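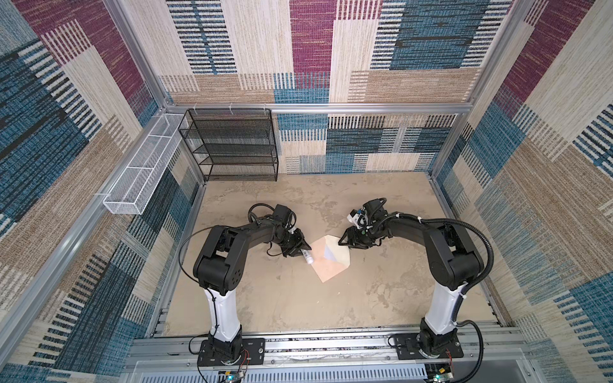 Figure 2. Envelope task. The left gripper has the bottle, the right gripper is at the flap.

4.2 Letting one arm wait for the other

So this is the part of the project I had the most fun with, and also the part that ate most of June. Our starting point was Ulach, the two-arm policy from the previous section, which predicts a chunk of motion for both arms at once and then just plays it out. It's fine when the arms are doing separate jobs. Paper is where it gets ugly! An envelope flap doesn't stay where you left it, and if the arm on the flap runs a little late, the other one comes in anyway, because as far as the chunk is concerned everything is going to plan.

Skirkley is our fix, and it's a pretty small one. We keep the Ulach network as it is and add a single extra output per arm, a "ready" score between zero and one. When the partner's score is low, an arm slows down along its own planned path (it doesn't replan, it just moves through the same points more slowly). Once both scores come up, the two arms go back to full speed together. I trained the scores on the Ginditz demonstrations, using the pauses the operators made anyway. People pause a lot when they handle paper, and we'd been trimming those pauses out for months. Oops. 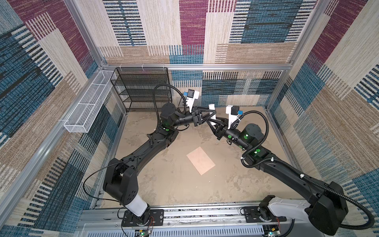
Ginditz Workshop Notes, vol. 12, p. 8

The setup for all of this is the Amarasinghe cell: two arms on a shared front rail, a camera on each wrist, and grippers that can reach each other over the middle of the floor. That overlap is the zone we care about. Outside it the ready scores are ignored, and each arm goes at whatever speed it likes. Inside it they count, including when neither gripper is holding anything, and my first version got that wrong. I had tied the scores to grasping, so two free grippers would head for the same spot quite happily. Bogumił Zalewska caught it in the logs and moved the check over to distance, and I've left it that way ever since.

We also wanted something harder than a flap, so we added a sheet task where both grippers work on the same piece of paper. Neither arm can really go first here. If one pulls early the sheet slips or tears, and if both hang back you get a standoff, with each arm politely slowing down for the other. We break the standoff with a timer: after 2 seconds the arm with the higher score speeds up again. 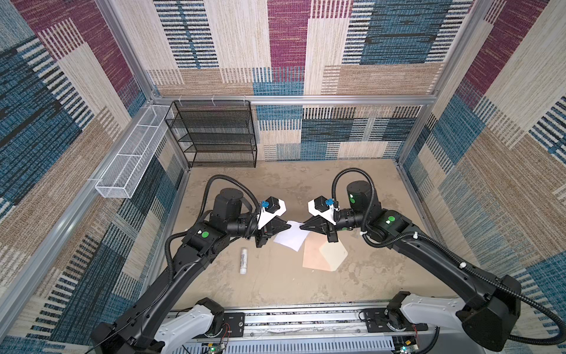
Figure 3. Sheet task, with both grippers at the paper.

The timer is crude, I know. I tried learning it too, and the learned version mostly copied whichever operator had recorded the most demonstrations, so I went back to the fixed value. Section 4.3 has the runs with the timer switched off.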